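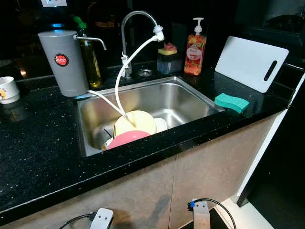 1/6 Family portraits at Praltberg, what I learned

In June I photographed a big family on the hill at Praltberg, four generations together. I want to write down a few things for people who are starting with group portraits.

2/6 We had 30 minutes before the light went behind the trees. I made the large group first, when the small children still had patience. After this the grandparents alone, sitting on the bench.

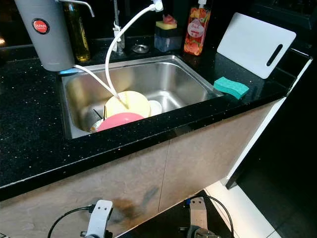
Then the cousins, and they did not want to stand still, so I let them run down the path and I used a fast shutter. These are the pictures the mother, Ruba Nassar, ordered in large size.

3/6 My assistant Vlad held the reflector. The wind was strong – next time I bring a sandbag for the stand, and a second person for the coats and bags.

4/6 I came home with 1213 files. From these I delivered 127. It took me three evenings to choose, and I still think it is too many for one family.

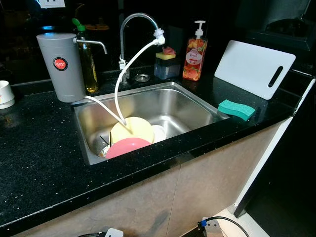 Photo: Safta Sandu

5/6 For the album I used Pritetti again, with the matte paper. The skin colors are softer than on my screen, so please order a test page before you print all 60 pages.

6/6 In autumn I will photograph at Drodlow, by the old mill. I have a few free afternoons for families up to eight people. Write me a message if you want one, and tell me the ages of the children.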